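Folding cell closes on air, reports success – false grip on thin knits

Terard Users Board > Application Help > Textiles and Soft Goods
5 participants

foldline_ops
Posted 2019-11-10

We have two arms folding long-sleeve shirts on a table. Both run Terard controllers, software from Vincze. Since the last update one of them has a fault I can't pin down.

The sequence is first sleeve across, second sleeve across, bottom hem up, then a half turn onto the stack. On thick sweatshirts it runs all day. On thin jersey the gripper goes down for the second sleeve, closes, reports a good grip, and moves with nothing in the fingers. The program then carries on as if the fold was made. We end up with a stack where some of the shirts have one arm hanging out.

Last week it got worse. The gripper closed on the table surface, pulled up the end of a tape line, and dragged it into the next fold. The arm did not stop. The operator hit the stop button, and when she reset it the arm went straight to the next waypoint with her hand still near the stack. She wasn't hurt. I have locked that cell out until I understand both problems.

The log shows 42 false grips out of 126 shirts on the thin jersey. Zero on the heavy stuff.

What I have tried:
– New finger pads
– Lower closing speed
– Recalibrated table height, twice

Any ideas are welcome.

gantry_pete
Your grip check is almost certainly finger position only. If the fingers stop short of fully closed, it says there is a part. With heavy fabric that works because there is a real gap. With one layer of thin jersey the difference is smaller than the pad wear. New pads would make it worse for a while, as they are a bit thicker and the controller thinks it has something.

Look for the closed threshold in the gripper setup page. If nobody re-taught it after the pad change, start there.

foldline_ops
It is position only, yes. I re-taught it after the pads and got a few clean runs, then it went back to the same thing. I'll do it again with the fabric in place.

mk_softgoods
I disagree with Pete on this one. The threshold is a symptom. The trouble is that you are trying to pinch a single layer off a hard flat table. The fingers slide over it. You can tune the check until it catches every miss and you will still have the misses.

What are you using for the grasp point? Fixed, or from the camera?

foldline_ops
From the camera. It looks for the sleeve edge and picks a point a set distance in from it. Cream shirts on a brown table, so contrast with the table is good. Contrast between the sleeve and the body is poor.

A wrist camera view with a sleeve lying over the chest print, so you can see what the edge finder has to work with:

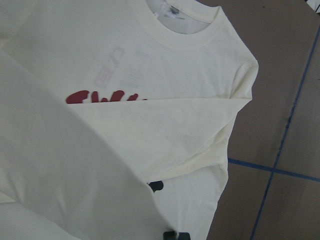 Replies, page 2

mk_softgoods
OK, that helps. The only strong line there is shirt against table. Where the sleeve crosses the body it is cream on cream. The sleeve edge right under the red letters is crisp enough, but I would bet your edge finder likes the lettering better than the fabric. Dark red on cream will win every time.

Then there is the gray print showing through the chest. On thin cloth whatever is on the far side becomes an edge too. Do you get the same false grips on blanks?

foldline_ops
Good question. I never split them out. The thin ones are nearly all printed and the heavy ones are all plain, so I can't tell you which it is from the log I have.

gantry_pete
That is a fair point about the print. I still say fix the check first. A bad grasp point should give you a missed pick and a retry. It should not give you a bad stack and an arm pulling tape off the table.

mk_softgoods
No argument on that. Both need doing.

cell_safety_7
Can we go back to the reset? You said the arm moved to the next waypoint as soon as she reset it, with her hand in there. That is a much bigger problem than a bad fold. Resetting a stop should never start motion. It should take a separate start command, given from outside the reach of the arm, by someone who can see the table.

Was it like that before the update?

foldline_ops
I don't think so. There is an auto-resume setting that I am fairly sure was off. It was on when I checked afterwards. I can't prove the update changed it.

cell_safety_7
Then check the second arm today. Same update, same setting. And the restart interlock belongs in the safety circuit. If a checkbox in the application software can get around it, your wiring is wrong, whatever the update did.

foldline_ops
Checked. Auto-resume was on there too. Both are locked out now and the shirts are being folded by hand.

baraseck_line2
We had the auto-resume thing at the Baraseck plant on a Cirno gripper package, with the same controller. Ours was on from the day it was installed and we only found it in an audit. I would not blame the update without a backup to compare.

On the grip, we put a thin foam sheet under the fabric so the fingers can push down a little and gather a pinch. Misses dropped a lot. We had to move our table marks onto the foam, and it needs replacing when it gets flat spots.

mk_softgoods
Foam is what I would do too. Go easy on the down force or you will be wearing out pads.

foldline_ops
Thanks, all. Found a backup from before the update and auto-resume is off in it, so I have opened a ticket with Vincze and sent them both files. The electrician is coming to look at the reset wiring on both cells. Neither one goes back on until that is signed off, even if it takes until December.

After that I'll run blanks and printed shirts as separate batches, first on the bare table and then on foam, and post the counts in this thread.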